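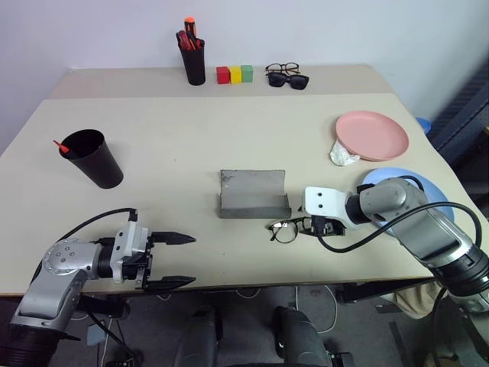 The arm did not hit anyone. It stopped 2 seconds late, with its gripper still closing, and by then it had pushed a pair of reading glasses off the bench and onto the floor of the Altetti workshop. The lens cracked. The glasses cost less than the paperwork that followed.

Czesław Urbańczyk was standing at the stop button when it happened, and he had pressed it. "I pressed it, and the arm kept going," he said. "Then it stopped. I thought I had been slow. I looked at the log and I had not been slow."

The log showed the button signal arriving on time. What held it up was a program called Odow, which passes commands to both arms of the tabletop machine. Odow kept its commands in a queue. When the arms were moving slowly the queue was nearly empty and a stop went through at once. On the afternoon of the fault the queue held 613 commands, and the stop was placed at the end of it.

The shop had tested its stop button every morning for months, always with the arms at rest or close to it. It passed every time.

Altetti builds sorting stations for small repair businesses, and its test bench is set with the sort of things those customers handle: plates, cups, hand tools, eyeglasses. Glasses are a hard item. The frames are thin, the temples fold, and a gripper that comes in a little low will push them along the table before it closes. Operators had gotten used to seeing that, and one of the early reports put the broken lens down to a bad grasp.

Urbańczyk asked for the report to be reopened. Borkowska, the firm that supplies the control cabinets, sent an engineer, and the two of them ran the stop some 400 times at different speeds. With a full queue it was late on every run.

The fix has two parts. The button now cuts motor power through its own relay, with no software in between. Odow also clears its queue on any stop. The morning check is done at working speed, and the operator writes down the stopping time.

Rosta, a customer with the same software, was told on October 6, 2026, and has shut down its station until the relay is fitted.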